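Pad shedding (gripper fault)

Reading time: 2 minutes

Pad shedding is a fault of foam-faced robot grippers and hand-held gripper tools in which the soft covering on the fingers gradually comes apart, leaving fibers and crumbs behind and, in time, spoiling the hold on whatever is being picked up. It belongs to the slow family of faults, the kind that creeps along for weeks while everyone blames the lighting, the table or the software.

The name comes from the Mesgate workshop, where Vy Sầm kept a patient and rather affectionate notebook on household handling tasks. Over one long November she followed 45 pairs of pads through 2,000 grasps each, mostly on cups, bowls and other light kitchen things, and noted the first loose fiber at grasp 201 – a good deal sooner than anyone at Mesgate had hoped.
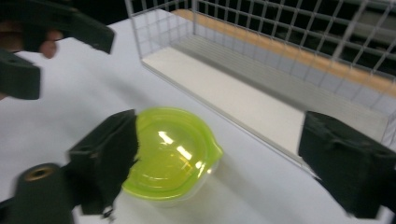 Why does a worn pad drop light objects more often than heavy ones? A light object is usually held with a gentle squeeze, so even a small loss of grip from torn or flattened foam can be enough to let it slide, while a heavier one tends to be held more firmly from the start.

Thin, glossy plastic is especially troublesome, being both slippery and springy. A bowl may flex inward under the fingers and then push itself free. Sầm called these "polite drops," as the bowl seldom went far, and her notebook gives them several fond pages. The more serious worry is where the loose bits end up, for a fiber in a mixing bowl is no small matter if somebody means to eat from it, and one that works its way into a finger joint can make the jaw stick.

The Altamen method of care, named for the shop that wrote it down, calls for a look at the pads every 200 grasps under a good lamp, and for changing both together, so that a fresh pad is never paired with a tired one. The Bustamante method keeps the foam but adds a thin sleeve over it – kinder to the foam, though the sleeve can wrinkle. Ater pads, which are molded in one piece, shed very little and are noticeably stiffer.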